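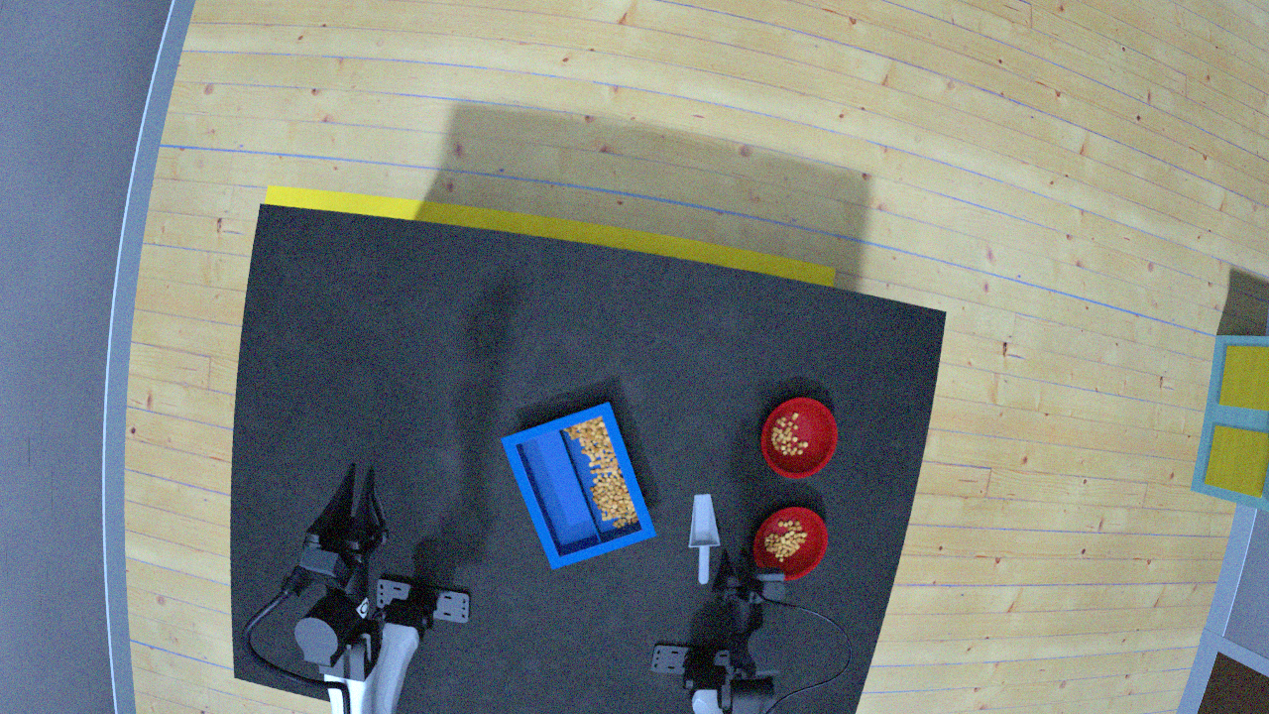

Thread on run-up distance and why the opening quarter at Akden can't be compared from race to race without it.

Run-up is the ground between the starting gate and the point where the clock starts. The horses are already moving when the timer trips. A longer run-up means more speed at the beam and a faster first fraction for the same effort.

The gate crew at Akden moves the gate for turf wear, rail position and drainage. In March the shortest run-up on the six-furlong dirt course was 20 feet. The chart lists it, in small type, under the conditions. Most past-performance lines drop it.

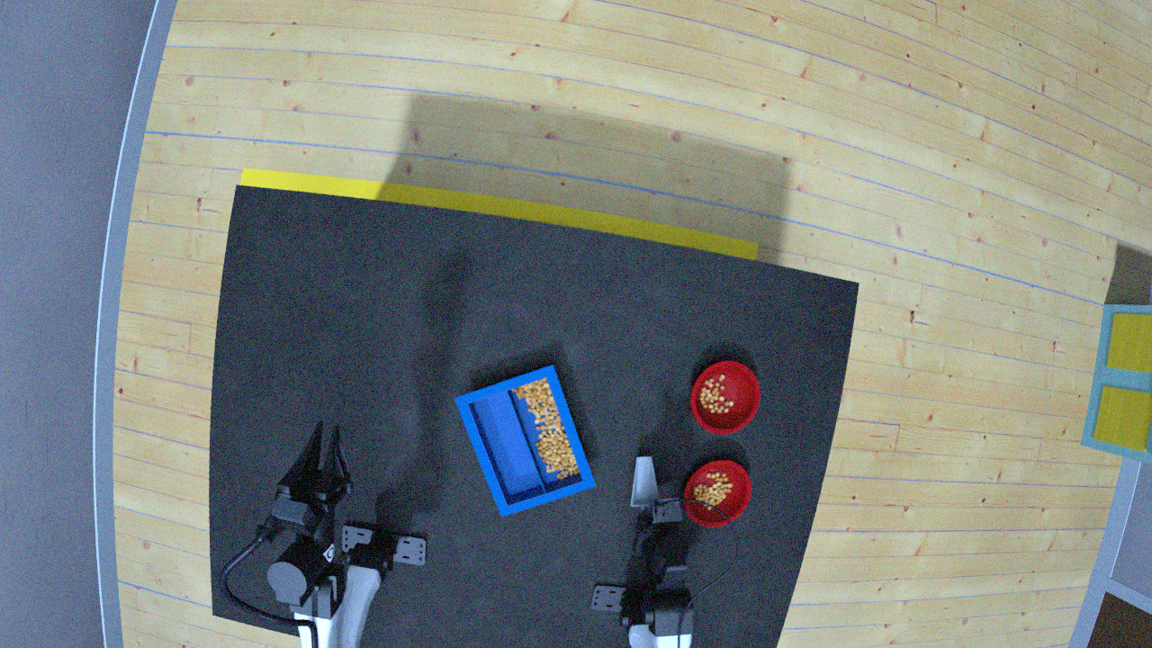
Tavlow Pace Notes
@tavlowpace · August 15, 2025

I pulled 2512 dirt sprints and split them by run-up. Races with no run-up on the chart were thrown out. So were races with a hand time, and anything started in fog.

First quarters get faster as run-up grows. The gain per foot shrinks once the field is near full stride. A straight-line correction overcharges the long run-ups, so I fit a curve.

Second quarters show almost no effect. If your final-time figure looks off but the middle split is fine, check the run-up before you blame the track variant.
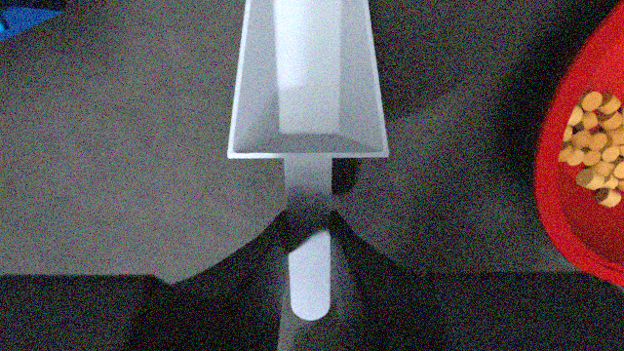
Scoop and red bowl from above.

Worked case: Jestlow, last two starts. The first-quarter splits look like a horse that lost early speed. The second start had the shorter run-up. After the correction the two efforts match. I would not downgrade him on pace.

Wind is the next problem. Akden's backstretch chute is open on one side and the flagpole reading is taken at the finish line, which
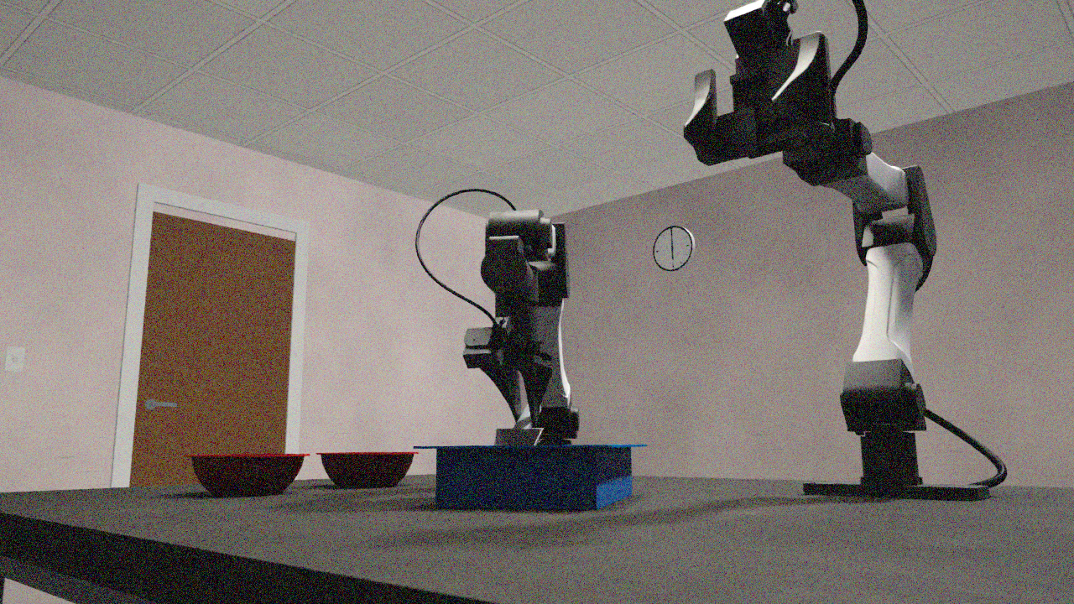 is the wrong end of the track for a sprint start. I leave wind out of the correction and flag the windy cards separately.

Turf is not included. Rail settings change the path as well as the gate spot, and the two don't separate cleanly in a sample this size. I want 3000 turf races before I try.

Version 2 of the table uses the curve. If you saved the first one, replace it. The old one treats a missing run-up as zero, and that was my error.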